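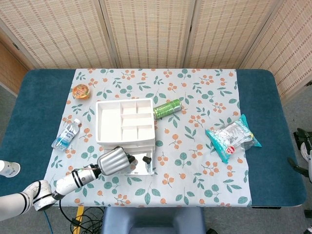

Kwesi Quaye wrote:
So does the arm end up doing the break room drawers or are we still the ones doing it and just pretending? Serious question, my site is next on the list after yours and all I got was a one page memo with the word "exciting" in it twice.

marlo_nightdesk wrote:
Ha, fair. I'm at the Plarlow office, second floor, and I've been on the restocking side for more than 10 years, so I can only tell you how it looks from my end. The plan is that the arms take over sorting the snack and drink stuff into organizers and we do the carts, the vendor calls and anything that leaks. At the moment they're practicing at a table with a bottle, a can, a bag of chips or whatever, that sort of thing. Drawers are the big topic. Two of our meetings so far have been mostly about drawers!

What has changed for me already is the hours. I used to start at 5 and have the floor to myself, radio on, done before the first badge beeped. Now I overlap with the Rao people because they want someone around who knows how we do it. I miss the radio more than I expected.

tinroofdeb wrote:
My sister-in-law's place went through this with a different vendor and they lost 4 positions by August. They were told "nobody is being replaced" too. I'd get everything in writing, Kwesi. Job title, hours, all of it.

marlo_nightdesk wrote:
I don't doubt it happened there. We did get it in writing though - same pay grade, new title ("stock flow associate", I know, I know) and they have to give us 26 days' notice before they change a shift. I still keep my copy at home and not in the locker.

bisel_refugee wrote:
I'm going to be the grump. I worked at Bisel when they put in the pick arms and the pay grade thing was true on paper. What went away was the slack. When a person stocks a drawer they also notice the coffee machine is making that noise, they chat with the lady at reception, they sit down for a minute. Once the arm had the easy part, all that was left for us was the hard part, all day. My back hasn't been the same and I'm 44 next year.

Kwesi Quaye wrote:
That one worries me more than the layoffs, to be honest. The easy stuff is my rest.

hollis.p wrote:
Gonna disagree with bisel_refugee a little. I've got bad wrists from years of opening and closing and bending down to low drawers, and if something else wants to do that part it can have it. My doctor has been telling me to quit the repetitive stuff forever. I went over to the training side at Skondetti and I like it. You set out the items, you reset them, you write down what went wrong. It's kind of boring but I go home and I can open a jar.

bisel_refugee wrote:
Resetting the same items all day is repetitive too, hollis.

hollis.p wrote:
Sure, but I do it standing at table height and we swap out every hour. If your place didn't rotate people then that's on your place, not on the arm.

tinroofdeb wrote:
Places that rotate people are rare in my experience. Glad yours does.

marlo_nightdesk wrote:
The rotation thing is a good point and I'm stealing it for our next sit-down with the manager. Nothing in our letter says a word about breaks or swapping. Kwesi, ask about that before yours starts, and ask who gets called when it stops in the middle of a shift. We asked that one too late and the answer was me - with no extra money for it. I'm still arguing about the phone allowance.

Kwesi Quaye wrote:
OK writing these down. Rotation, call-outs, shift notice, title. Did they let you pick which side you went to, carts or training?

marlo_nightdesk wrote:
They asked for a first and second choice. I put carts first because I like moving around and I got it. Two of the newer folks wanted training and one is still waiting to hear. Get your form in early, they go through them in the order they come in.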